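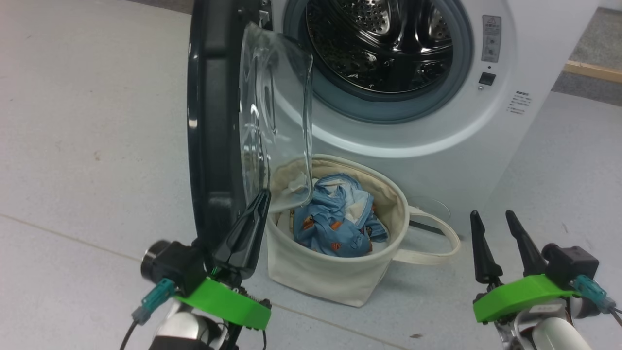

Laundry loading: software gallery

Last updated: 2025-02-03

These pages collect head-camera views from the washing machine task, with notes on what the software has to handle. The planner is called Preto and the perception stack is Draloner. Sándor Kun maintains the first, Golnar Salehi the second. Both run on the same workstation, and the arm controllers take joint targets from Preto through a small bridge process.

1. Door contact and planning

The left arm keeps a finger against the door frame while the right arm is free to work. Preto treats the left arm as a fixed contact during this phase and plans for the right arm alone. The door is modeled as one hinge joint, and its swing is added to the collision map as a solid disk. The glass gets no depth points we can trust, so Draloner fits a circle to the dark frame and fills in the bowl from a stored mesh.

Clothing in the basket is segmented as one region. We dropped per-garment masks in May after they kept splitting printed fabric into pieces.

2. Basket and handles

Soft baskets have no fixed shape, so Draloner tracks the rim and the handles separately. A white cloth inside a cream basket is the hard case for the segmenter, and the training set now has 4,000 labeled views with low contrast between the two. The gripper state comes from the finger encoders, never from the image.

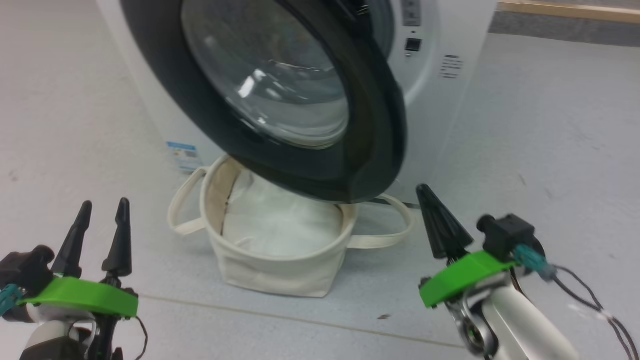
3. Replay and logging

Every run is written to one log with camera frames, joint states and planner calls on a shared clock. The replay tool, Wulton, steps through all of it and can rerun a planner call with changed settings. Replanning is capped at 700 milliseconds. If the cap is hit, the arms hold position and the call is flagged in the log.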